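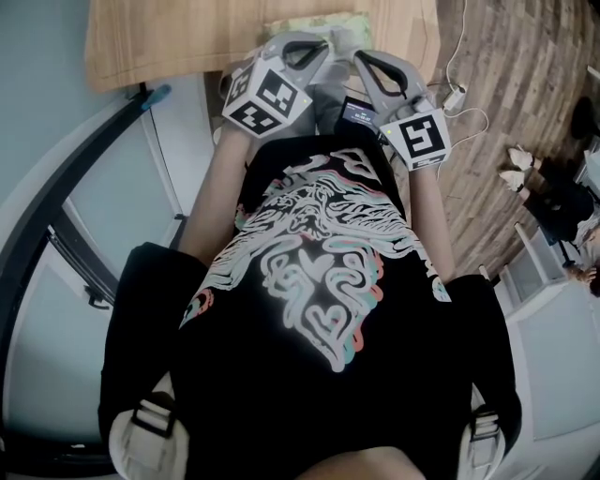 Figure 2. Two hand-held grippers at the table, each with a marker cube on its body.

3.2 What we bought, and what we should have

I went into this thinking the grippers would eat the budget. They didn't! A matched pair from Fetance came to $800, and I had set aside far more than that. What hurt was everything around them - spare finger pads, shoulder straps in more than one size, chargers, reprinted marker cubes, and tables at a height people could stand at for a whole session.

Duangjai Limsakul and I planned for 48 pads at the Arkthorpe site and ordered 60 after going through our first month of repair notes. I'd order more next time (they're cheap, and shipping from Firnent is slow). We also set 25 percent of the hardware money aside for replacements, which felt silly in January and pretty sensible by April.

One more thing for anyone pricing a setup like ours: budget by the station, with its own straps, chargers and cubes. We budgeted by the gripper at Nkuna, and two stations ended up sharing one charger until the next order came in.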